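Chapter 5
Warm and Cool Colors

In this chapter you will learn to:
Sort colors into warm and cool families
Predict how two neighboring colors affect each other
Plan a printed fabric with a limited set of inks

Key terms: hue, value, temperature, contrast, silhouette

The Drelladar mill printed its first scenic cloths with 56 inks. By the time the Monetti workshop took over the patterns, the number had grown to 76, and the printers complained that the results looked muddy. The problem was in the planning. Too many colors of middle value had been placed side by side, and none of them stood out.

Designers usually begin with temperature. Reds, oranges and yellows are called warm. Blues and most greens are called cool. A warm area tends to look closer and brighter when cool colors surround it - the same orange on a tan ground can seem dull.
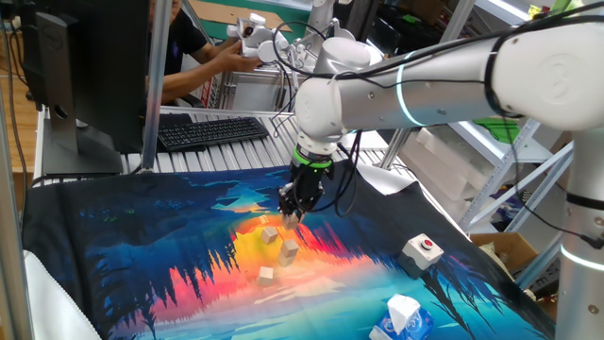
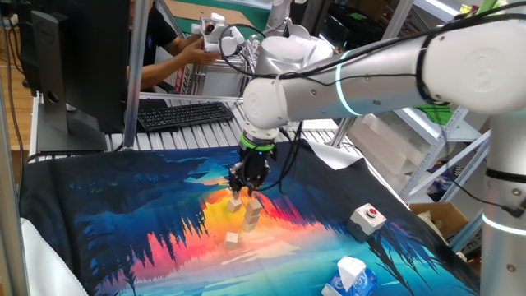
Value matters as much as temperature. A dark shape with little detail inside it is a silhouette, and it gives the eye a place to rest. The pine trees on the printed landscape cloth work this way, and the orange and red of the sunset look stronger with those dark shapes near them. Before you start Exercise 1, choose one warm color and two cool ones, and paint a small swatch of each. Label the swatches and keep them for Chapter 6.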